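4. Preparación de las botellas de plástico antes de guardarlas

Esta sección sirve para el módulo de reciclaje Pendstead de pared y para el de suelo. Léala antes de llenar el primer cajón, aunque lleve años separando envases. El folleto comercial promete que el cajón «admite todo tipo de botellas sin preparación previa». Conviene no tomarlo al pie de la letra: con botellas enteras, el cajón se llena de aire.

4.1 Vaciado y aplastado

1. Vacíe la botella por completo. Un resto de refresco en el fondo basta para que el cajón huela al cabo de unos días.

2. Enjuáguela solo si ha contenido leche, zumo o aceite. Con el agua mineral no hace falta, digan lo que digan las pegatinas.

3. Quite el tapón. Con el tapón puesto, el aire no sale y la botella recupera parte de su forma.

4. Tumbe la botella sobre una superficie firme y presione desde la base hacia el cuello.

5. Enrosque el tapón sin soltar la botella.

Nota: en las botellas de plástico fino, el aplastado no queda nunca liso. Aparecen pliegues irregulares y alguna zona se resiste. Es suficiente con que el cuerpo ceda; insistir hasta dejarla plana no compensa el esfuerzo.

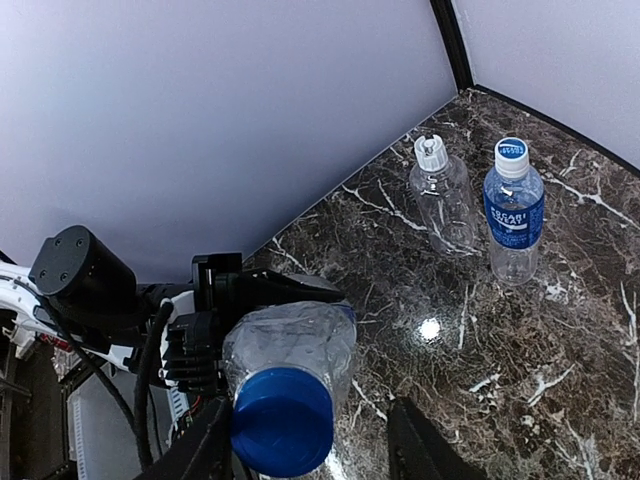

Un lector de la edición anterior, Steinarsdóttir, no está de acuerdo con el paso 5: sostiene que volver a poner el tapón es perder el tiempo, que en su casa van sueltos en un tarro y que jamás ha tenido un problema. Puede ser. En el módulo de pared, sin embargo, los tapones sueltos acaban en el carril inferior y el cajón deja de cerrar. Quien prefiera el tarro puede usarlo, siempre que las normas de recogida de su municipio admitan los tapones aparte.

Precaución: no aplaste botellas de bebidas con gas que sigan cerradas. Ábralas primero, despacio y con la boca apuntando lejos de la cara.

4.2 Etiquetas

Las etiquetas pueden quedarse. La guía de Mostham recomienda retirarlas todas, pero no explica qué se gana con ello. Si una ya está medio despegada, tire de ella; si no, déjela.

4.3 Llenado del cajón

1. Coloque las botellas tumbadas, con los tapones hacia el frente. Así se ve de un vistazo cuál ha quedado mal cerrada.

2. No supere la línea de carga. El fabricante, Sistbridge, da una capacidad de 91 botellas de medio litro. En nuestras pruebas entraron 63, aplastadas a mano y sin forzar – la cifra oficial quizá se obtuvo con prensa.

3. Vacíe el cajón cada 7 días como máximo, esté lleno o no.

Precaución: no se apoye en el cajón abierto para comprimir el contenido. Las guías ceden antes que el plástico.

4.4 Limpieza

Pase un paño húmedo por el interior y seque bien las esquinas. El ambientador que se vende como accesorio es prescindible – un cajón limpio no lo necesita, y uno sucio seguirá oliendo. Para desmontar las guías, consulte la sección 6.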